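Amberg Kitchen Towel, Heavy Weave
Item 471
Sold singly or in bundles of 15
Page last changed 2021-03-25

We sell four kinds of kitchen towel at the Bromport store and this is the one we get the most questions about, mainly from people who have read what the maker says on the paper band and would like to know if any of it is so. Some of it is. We took the band's wording off this page in January and wrote our own.

What the band says

"Drinks up spills in an instant." No new cotton towel does this. The Amberg comes out of the package with a finish on it that makes it hang nicely on a store rack and pushes water around the counter. Wash it before you judge it. After two washes it is a decent towel and after five or six it is a good one. If you buy it the morning of a big dinner and expect it to dry the glasses, you will be cross with us by dessert.

"Lint free." Less lint than terry, more lint than linen. On dark plates you won't see it. On wine glasses you will, at least for the first month. If wine glasses are your main concern, buy the Mosoti glass cloth, which is thinner and worse at everything else.

"Professional grade." We asked what grade that was. The answer we got back was that the towel is suitable for professional use, and so is a mop.

"100 percent cotton." True as far as we can tell. We have pulled threads from the cloth and burned them, and they burned the way cotton does. The sewing thread in the hem is a different matter. It melted a little, so we take it to be polyester or a blend. That doesn't bother us much, as a polyester hem tends to hold up longer than the cloth around it, but a band that says 100 percent might have found room to say so.

"Gets better with every wash." Up to a point, and then it gets worse, like every towel ever made.

What it is good at

Drying hands, drying pots, covering a bowl of dough, lining a tray of washed lettuce. The open weave lets air through, so it dries out between uses faster than a thick towel does, and a towel that dries out doesn't start to smell. If you have ever wondered why the fluffy ones go sour by the second day, that's most of the answer. The loops hold water and the water has nowhere to go.

It also lies reasonably flat, which matters if you use a towel under a cutting board to stop it sliding. Wet it, wring it out, put it under the board. You can buy a rubber mat for this and we sell one. The towel does the same job.

What it is not good at

Hot pans. Please don't use it as a pot holder. People fold it into quarters and think that's enough, and with a dry towel and a quick grab from the stove it might be. With a damp towel it isn't, because heat comes through wet cotton very fast. The band has a drawing of a hand carrying a casserole dish. We wish it didn't.

Polishing silver. The weave is coarse enough that we wouldn't risk it on anything soft or anything you are fond of. Use an old T-shirt.

Oil. It will soak up oil and keep it. Once a cotton towel has been used on a greasy pan a dozen times, ordinary washing won't get all of it out, and from then on it smells faintly of frying whenever it gets warm. Keep one or two ugly towels for grease and don't let them into the drawer with the others. A towel soaked in wood oil or paint oil should never be balled up and left, as it can heat up by itself and catch fire. Spread it out flat outdoors until it is stiff, or put it in a metal can of water with a lid.

Shrinkage

The band says "minimal." We washed a stack of them hot and dried them hot, and they came out visibly shorter than the ones we had kept back, with the hems slightly puckered. Nearly all of that happened in the first wash. The second and third made very little difference. Length goes more than width. If you are buying these to cut up and sew into something else, wash them first or your seams will pull.

Jeptoo Rweyemamu, who buys our kitchen goods, thinks we make too much of this. Her view is that a dish towel that has shrunk is still a dish towel. She has a point, but she doesn't have to answer the email.

Washing

Warm water, plain detergent, a full tumble or a line. Forty minutes in a hot dryer is plenty for a normal load; past that you are only wearing them out.

No fabric softener, and no dryer sheets either. Both leave a coating on the fibers, and the coating is what stops the towel from picking up water. We get towels brought back as faulty that turn out fine after one hot wash with no softener.

Vinegar in the rinse is something a lot of people swear by. We tried it beside a plain rinse and couldn't tell the two piles apart by touch or by how they dried a plate. It won't hurt the towel. It may not be kind to the rubber parts of your washing machine, so we don't tell anybody to do it every week.

Bleach works on the white parts and is hard on the colored ones. Go easy, and expect some fading.

Folding and keeping

There are whole books on this now. Roll them, fold them in thirds, stand them on edge in a drawer like file cards. It makes no difference to the cloth as long as it is fully dry when it goes away. Smooth it out on a table with your hand while it is still a touch warm from the dryer and you can skip the iron.

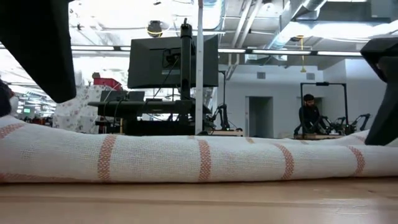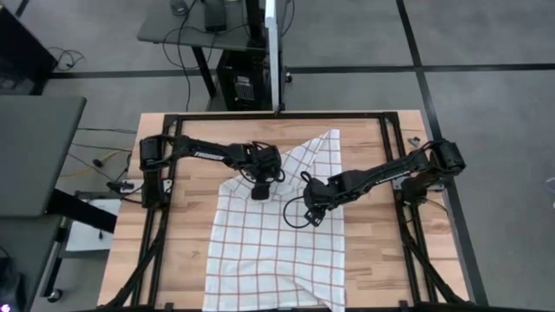 If your drawer is shallow, rolling tends to waste space and folding doesn't. A deep drawer can go either way. The only habit we would argue for is putting clean towels at the bottom of the stack and taking from the top, so that the same three don't do all the work while the rest sit there looking new.

How many do you need?

Fewer than the bundle. The bundle of 15 is cheaper per towel, and the maker would like you to buy it, and so in theory would we. A household that cooks most nights and does laundry once a week will get by on eight. Ten if there are small children. The bundle makes sense for a church kitchen, a café, or two families who agree to split it.

Compared with the others

Grollance Everyday: cheaper, thinner, printed pattern that sits on top of the cloth and washes out in patches. Fine for a rental or a camper. We have seen the hems come undone inside a year.

Mosoti glass cloth: see above. Very good on glass, no use for a floor puddle.

Store-brand terry: soaks up the most water of any towel we carry and takes the longest to dry. Leaves fluff on everything. Good for a dog.

The Amberg sits in the middle. It costs nearly twice what the Grollance does and we would guess it lasts more than twice as long, but that is a guess from our own kitchens and from what comes back over the counter. We haven't run a proper test, and we don't know of anyone who has and wasn't selling towels.

Returns

Unwashed towels can come back within 40 days with the band on. Washed towels can come back if a hem has failed or there is a fault in the weave. "Doesn't absorb" is not a fault until it has been washed twice without softener, and we will ask.

Now and then a towel has a thick thread or a small knot in it. Those are normal in a coarse weave. Don't cut the knot out or you will have a hole there by the next wash. Push it through to the back with a blunt needle.

Stock

Bundles are held at the Bromport warehouse and ship separately from other items. Single towels are in the store, on the lower shelf by the colanders, usually with the bands still on. Feel free to take one off and look at the cloth before you pay for it.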